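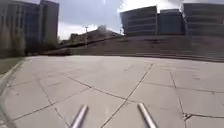
Lika Plaza, lower level, looking toward the steps and the office buildings.

Lika Plaza Paving and Public Access: Frequently Asked Questions

Updated June 2024

Who is responsible for the plaza?
The paved area, the steps and the grass strip along the curb are maintained by Gremach Property Services on behalf of the building owners. The sidewalks on the street side belong to the city and should be reported to the city directly.

Is the plaza open to the public?
Yes. Pedestrians may cross the plaza at any hour. Tenants and visitors do not need a badge until they reach the building lobbies.

Are the lines between the slabs joints or cracks?
Both are present. Joints were formed when the concrete was placed and allow the slabs to expand and contract. Cracks developed later. The longest of these runs diagonally across the pavement toward the base of the steps, and a second crack meets it.

Do the cracks mean the plaza is unsafe?
Cracking in outdoor concrete is common and does not by itself require closure. Gremach inspects for differences in height between adjoining surfaces, loose edges and standing water. Any location found to be a tripping hazard is marked and repaired ahead of the regular schedule.

When will repairs take place?
Crack sealing is scheduled for August. The work will be carried out by Bogdan Paving in sections, and a walking route to the steps will remain open throughout. The contract covers 240 feet of crack and joint sealing. Slab replacement is not included.

Will the sealed cracks be visible?
Yes. The sealant is gray, but it will not match the older concrete exactly.

May I ride a bicycle or scooter on the plaza?
No. Please dismount and walk. Bicycle racks are provided at the Kivier Building garage, which has space for 40 bicycles.

Can the plaza be reserved for an event?
Tenants may reserve the lower level for gatherings of up to 200 people. Stakes, anchors and adhesives may not be used on the paving. Tables and tents must be held down with weights fitted with rubber pads. Vehicles may not be driven over the curb or parked on the grass.

How do I report a problem?
Submit a maintenance request through the tenant portal or leave a written note at the Kivier Building front desk. Please give the nearest landmark, such as the steps or the curb. Questions about repairs are handled by Relu Costache, Site Manager. Event requests should be addressed to Reda Ghoneim, Tenant Relations.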